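Newsletter > Software notes > Control and planning

Fimitz gets a new motion planner
7 Feb 2025

The new planner is in! Fimitz, our control stack for small desktop arms, now plans the whole reach in one go, and we've been itching to write about it. If you've been running the old version, you know how it worked: the arm would go to a point above the target, stop, think, drop a little, stop again. It was safe and it was slow, and it made everyone in the Minska office want to reach in and help.

Our test job is still the red block and the green board, because it's small enough to run all day and fussy enough to show every mistake in the code.
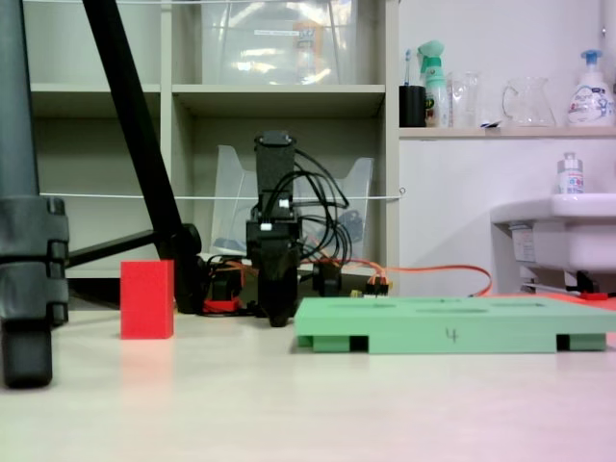
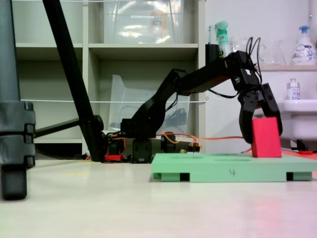
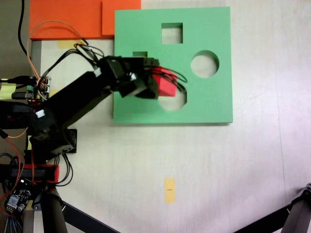
Block and board runs at the Minska bench. Last picture: the red cube in the gripper, over one of the round holes.

So what changed? The old code solved for the joints one waypoint at a time, and each answer knew nothing about the next one. Sometimes it picked an elbow pose that was fine for the grasp and terrible for the place, and the arm had to unfold itself halfway through. The new planner samples up to 2000 candidate paths, throws out the ones that bring a link too close to the board or the table, and scores the rest on how little the wrist has to turn. It does that in 14 milliseconds on the bench computer (we measured it more than once, we didn't believe it either).

Perception got some love too. The block's pose is now tracked all the way through the approach, so if it gets nudged, the plan bends to follow it. Color alone was never enough to give us a good angle, so we fit the edges as well and keep the last 9 estimates to smooth out the jumps.

We ran 114 trials with the new build before merging it. The failures that are left are nearly all in the final drop, when the gripper itself hides the hole from the overhead view and the tracker has to go on memory. The Restetmont group has a neat idea for this using motor current to feel for the rim, and their branch is already up if you want to read it. It's messy but it's good!

To try the planner, update Fimitz and set "planner: whole_reach" in your arm config. Old configs still load. If your arm has its own link lengths, run the calibration script again first, or the clearance checks will be wrong. Please send us your logs, above all the ugly ones. The log viewer, Anghel, now draws rejected paths in gray next to the chosen one, and we've lost whole afternoons to scrolling through them.

The drop fix should land in March.

Recent items
Anghel can now replay two logs side by side
Writing a clearance check that runs fast enough
Restetmont branch notes: feeling for contact with motor current
Calibration script: common errors and what they mean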